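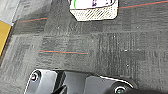

**Ticket:** Sutherland room, CO2 reading stuck at 2000 ppm, fan will not slow down
**Site:** Halumwood, ground floor
**Raised by:** front desk
**Assigned:** Nayeli Quezada
**Priority:** normal
**Status:** resolved, see last entry

**Reported fault**

The Drasance wall sensor in Sutherland shows 2000 ppm at all times of day. The extract fan runs at full speed in response. The room is cold and noisy by mid-morning. Users have been propping the door open, which cools the corridor as well. Started on Monday after the weekend power cut. No alarms on the Hellusier controller.

**Monday, 09:40**

Confirmed at the wall. Display reads 2000, no flicker, no error code. Hand-held meter next to it reads 700. Moved the meter to the far side of the room and left it for ten minutes, same result. The air is fine and the reading is not.

2000 is the top of the range for this sensor, so either the element is saturated or the output is pinned. Temperature on the same display looks plausible and agrees with the hand-held.

**09:55**

Power cycled the sensor by pulling it off its back plate. It went through its warm-up and settled at 2000 again. Contacts on the plate are clean. Screw terminals tight.

Swapped sensor heads with the meeting room next door:

| Head | Back plate | Reading |
|---|---|---|
| Sutherland | Sutherland | 2000 |
| Sutherland | next door | 2000 |
| next door | Sutherland | 700 |

The fault follows the head. Wiring and back plate ruled out. Put both heads back where they came from.

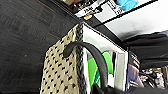
Before ordering a new head I wanted to rule out calibration. These units take their baseline from the lowest value seen over a set period and shift everything to match. If the stored baseline was corrupted when the power went off, the offset could be large enough to push any real value past the limit.

**10:20**

Connected to the head over the service port. Stored values:

```
model wall, CO2/temp
auto_base on
raw_ppm 700
offset +2000
out_ppm 2000 (limited)
out_mode 2 (voltage)
```

Raw value is good. The offset is nonsense and has been added on top, then clipped at the top of the range. The element itself is not at fault.

Tried to write the offset back to zero. Accepted, then reverted after restart. Tried again with auto baseline turned off first. Same thing. The value is being restored from somewhere.

**10:45**

Checked the Hellusier controller. It keeps a copy of each head's settings and pushes it back when a head rejoins the network. The copy for Sutherland holds the bad offset. The copies for the other rooms are zero. Last change on the Sutherland record is at the time the mains came back.

This explains the swap test too. The record is tied to the head's address, so the bad value followed it next door.

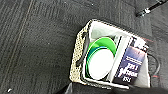

*Sutherland room: storage box on the carpet tiles.*

**11:05**

Order of work that cleared it:

1. Set the Sutherland fan to manual, low, on the controller.
2. Turn off "restore on rejoin" for that head only.
3. Write offset 0 to the head, auto baseline off.
4. Restart the head and read it back. Offset stayed at 0.
5. On the controller, use "read from device" to overwrite the stored copy.
6. Turn "restore on rejoin" back on.
7. Restart the head again. Offset still 0.

Step 5 must come before step 6. I did them the wrong way round the first time and the bad value came straight back.

Display now reads 700 and moves when breathed on.

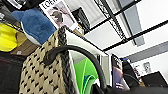
Fan returned to automatic. It dropped to its low setting within two minutes and stayed there. Grille checked by hand, light draw, no rattle. Auto baseline left off until the reading has held for a few days.

**11:30**

Asked the front desk to keep the door shut and to log any change in the display against this ticket.

Exported the controller settings and saved the file with the site records. The previous export was taken before the Sutherland head was fitted, so it could not have been used to restore this.

**Thursday update**

Reading has followed occupancy as expected. No return to 2000. Auto baseline turned back on, offset still 0 after a restart.

**Cause:** corrupted offset in the controller's stored copy, written when the mains returned.
**Fix:** offset cleared on the head, stored copy overwritten from the head.
**Parts used:** none.
**Open item:** the controller has no battery backup. Raised as a separate ticket.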